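Posted in Laundry and Linens - 21 comments

How to Fold a Big White T-Shirt (and Which Advice to Ignore)

I have read a lot of folding advice and I believe very little of it. The two-second fold takes two seconds if you have practiced it for a month. The cardboard folding board works nicely until it slides behind the dryer. And the claim that a well-folded drawer saves you an hour a week has never come with any arithmetic I could check.

Still, shirts have to go somewhere. What follows is the plain method I use for large, soft, white T-shirts, the kind that slump as soon as you let go of them. It's slow at first. After 40 shirts or so in a row I stopped having to think, and I can't promise you'll get there any sooner.

What you need

A table bigger than the shirt. A bed will do if you must, but a mattress gives under your hands and the creases wander. Skip the spray starch. Skip the template. If the shirt came out of the dryer an hour ago and has been sitting in a heap, you don't need to iron it either, whatever the label on the starch says.

Step 1. Spread the shirt out

Drop it on the table any way it lands, find the hem, and pull the body toward you until most of it lies flat. Then go after the side that's still bunched. There will be one. People like to grab a wrinkle in the middle and rub at it, and all that does is push the cloth into another wrinkle. Take hold of the edge beyond the wrinkle and draw it outward.
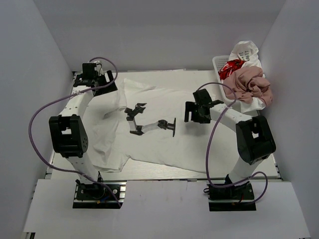 Step 2. Flatten the ridges before you fold anything

A long, narrow ridge of cloth near the top is worse than a big soft wrinkle. The wrinkle will mostly fall out. The ridge gets folded in and comes back later as a hard line across the chest. Find the end where it stands highest, lift there, and lay it back down.

Printed shirts are easier in one respect, as the print tells you whether you're straight. Use the middle of the design as your center line and ignore the hem, which on a cheap shirt may not be square to anything.

Now decide which side faces down. The usual rule is print down so that it ends up on the outside. I've also been told that folding across a print will crack it. Maybe, over years. I have shirts I've folded straight through the design since college and the washing machine did far more harm.

Step 3. Sides in

Turn the shirt over if you're following the print-down rule. Fold one side toward the center line, sleeve and all, then bring the sleeve back on itself so it doesn't stick out. Do the same with the other side. You want a long panel with edges that are close to parallel. Close is fine.

Step 4. Bring the hem up

Most folds go wrong at this step. Thin white cotton has no backbone, and if you pick it up by one corner the rest of the panel twists. Pinch through every layer near the edge, with a finger and thumb, and keep the pinch narrow. A fistful gathers too much and you'll be smoothing it out again on the other end. Lift only as high as you need, and let the free part hang over before you set it down.

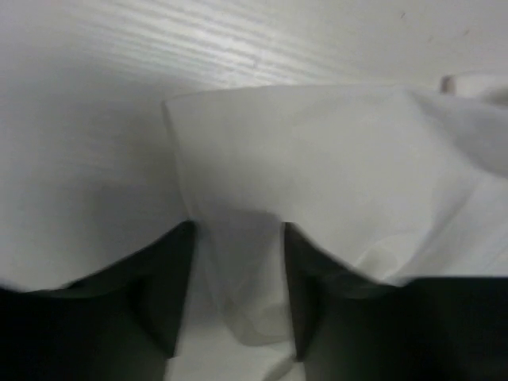 Morenike Ekwueme
Household editor, Hemville

Once the hem meets the collar, fold in half again, or in thirds if your drawer is shallow. Press with a flat hand from the fold toward the open edge. If one corner billows up, it usually means there's a loop of sleeve trapped inside - open that last fold and pull it flat, because pressing harder won't fix it.

Step 5. Stand it up, if you like

Filing shirts upright is the one fashionable idea I've kept, with reservations. It works in a full drawer. In a half-empty one they all fall over by the next morning, and you may as well stack them.

Does the cloth matter?

More than the method does. Heavy cotton holds a fold by itself. Very thin shirts, the ones you can nearly see through, never quite hold one, and I'd hang those. Waqas Minhas wrote in to say that rolling solves it. I tried rolling for all of July and got a drawer of wrinkled tubes, but his drawer is deeper than mine, so try it on three shirts before you do the lot.

Next: fitted sheets, about which I am even less hopeful.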